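Coller kit for recording demos – two months in

Bought the Coller recording kit in January to collect pick-up-and-bin examples for our tidying policy. Kit = recorder box, wrist camera mounts, the labeling app. Arms not included, we had those. Short version: good hardware, annoying app, would buy again.

Wrist view first. It's what the policy learns from most so I was picky.
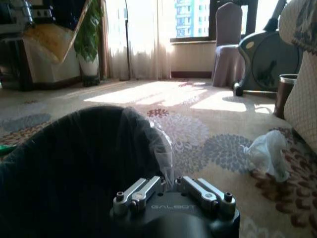 Exposure handling is the best part of this kit. Our old cams (Morkonus) blew out completly near a window. Here there's sun right across the carpet and I can still make out the folds in the dark fabric down in the shade. Keeps the fingers in view too – Parvaneh wanted that for the grasp labels.

Bin shots are harder. Clear liners, printed wrappers, all of it overlapping.

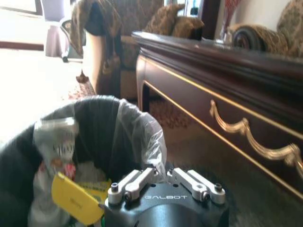
Labeling app is where I lose patience. You tag start, grasp, release, then it asks again on export. Every episode. Do-yoon did 68 episodes in one sitting and 18 came back with the release tag missing. Support answered in 2 days, said update the app. Did. Better now, not fixed.

Soft stuff needs more examples than I budgeted for. Bags never sit the same way twice so we just kept recording.

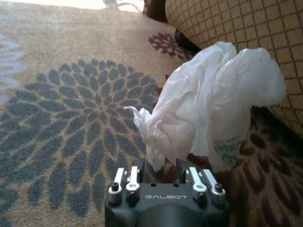

Sync and the head camera

Head and wrist streams line up fine out of the box. Gilles checked them against our own clock and left it alone, high praise from him. Head view is wide enough to get both grippers and the floor ahead, handy when you're sorting out a bad episode later. 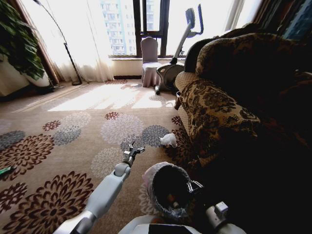
Head camera: right gripper on the bin rim, left one open over the carpet.

Manual is thin, cables too short. 4 stars – would be 5 if they fix teh export screen.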